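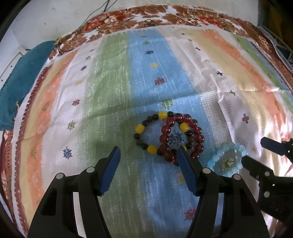 Beaded bracelets on a striped bedspread, with the blue ridged pads coming in from below.

When a String Breaks in the Gripper: Tips for Picking Up Beaded Jewelry

By Gudrun Kvam
Alemstead Home Workshop Pages, February 1, 2018

I love bracelet work. Of all the small household things you can pick up with a two-finger gripper (socks, spoons, bottle caps, you name it), a beaded bracelet is the most fun, because it never does quite what you expect. It slumps, it rolls, it grabs its neighbor and brings it along for the ride!

It also gave us our worst jam so far. Last November an elastic string let go while I had a bracelet up in the jaws, and 36 beads went everywhere, including into the linkage. The next squeeze locked the fingers halfway. I did what most people would do and squeezed harder, and that bent a pivot pin and put a nasty blood blister on my thumb. The bracelet was a cheap one from the Wallin craft store, thank goodness. The pin took longer to replace than the beads took to find.

Florante Pangilinan and I went over the whole thing at the kitchen table that evening, and these are the habits we've picked up since.

Check the string first

Pick the bracelet up with your fingers and stretch it gently, a little at a time, all the way around. You're looking for gaps where the elastic has gone thin or fuzzy. Look hard at the knot. If there's a thread end poking out, give it the lightest of tugs. A good knot stays put. A bad one slides, and then the bracelet goes straight into the mending bag and you pick another.

Mine had a sliding knot. I had seen it, too, and figured it would hold for one more lift.

Separate the loops before you lift

Two bracelets lying one over the other look like a single easy target. Lift one and the other may hang from it, and all that extra weight lands on whichever string is weaker. Nudge them apart with a closed tip first. If they're really threaded through each other, stop and undo them by hand. There's a time for practicing tangles, and it comes after you've done plenty of plain lifts on strings you trust.

Grip beads, never string

Come straight down with the jaws open, settle a pad on each side of one bead, and close slowly. Ridged pads are wonderful for this. The trouble starts when you close between beads, where the pads push the beads apart and stretch whatever is holding them together. On our old elastic we could open a gap of 7 mm that way without even trying, and elastic doesn't come back from that many times.

Barrel-shaped beads are easier than round ones if you take them along the flat. Round glassy ones like to pop out sideways, so use less squeeze than you think and lift only an inch or so for the first try.

Work over cloth with some give

A bedspread is terrific! Dropped beads stay close to where they land, and you can gather up the corners afterward and pour everything into a bowl. Pull it smooth first, though. A bead will vanish into a fold, and a raised wrinkle will lift one side of a bracelet so that the pads meet it crooked. Busy patterns are pretty but they do hide small dark beads, so run your palm over the cloth when you think you're finished.

Keep a second gripper out of the way

If two grippers are working over the same spread, settle who is lifting and say it out loud. The other one stays open and still. We've knocked fingertips together more than once reaching for the same bracelet, and a bump while something is hanging in the jaws is a very good way to snap a string.

Leave bangles for last

A smooth solid bangle doesn't slump at all, so it's tempting to do it as a warm-up. It can also skid out from under a pad and plow right into everything else. Give it some clear cloth of its own, or save it until the stringy pieces are back in their box.
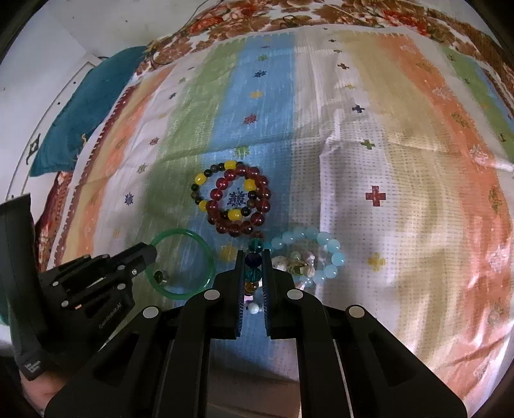
If a string does break

Freeze. I mean it, don't open and don't close. Every move of the fingers is a chance to feed a bead deeper into the linkage. Then:

1. Keep the squeeze exactly where it is and lower the whole gripper until it's resting on the cloth.
2. If yours has a motor or a battery, switch it off now. Have somebody else do it if you can't reach without letting go.
3. Look into the linkage from both sides with a flashlight. Pick out what you can see with plastic tweezers. Metal ones scratch, and they tempt you to pry.
4. Ease off the squeeze slowly. If it stops partway, there's still a bead in there, so go back and look again.
5. Turn the gripper over above a bowl and tap it with the handle of a wooden spoon.
6. Open and close it empty 3 times, slowly, listening for a click or a crunch.

Never put a fingertip into the linkage while there is any pressure on it. When a trapped bead finally lets go, the arms snap to where they wanted to be all along, and that's how I got my blister. Florante keeps his free hand flat on the bed now, well away from the gripper, and I've copied him.

Count the beads before you call it done

Get them all into the bowl and check the total against a matching bracelet, or against the tag if you've kept it. We stopped at 33 that first night and felt pretty pleased with ourselves. The other 3 were behind a panel, down where we hadn't thought to shine the light, and they'd have caused a second jam the very next morning.

Check the screws and pads afterward

A jam puts a sideways load on parts that aren't used to it. Go over each screw head with the right driver, just snug, no heroics. Wipe the pads with a damp cloth and look along the ridges for chips of glass or flakes of bead coating. A chip in a ridge will saw at the next string you pick up.

What's in our bead box

A Ridell pocket flashlight, plastic tweezers, a soup bowl with a white inside (dark beads show up so well in it!), a spool of fresh elastic, and a small tube of Brutard clear glue for the knots. Glue the knot, leave it overnight, and then do the stretch test again before it goes anywhere near the jaws.

We restrung the November bracelet on doubled elastic and it's back in the practice pile. I still pick it up by hand first, every time, and have a look at that knot.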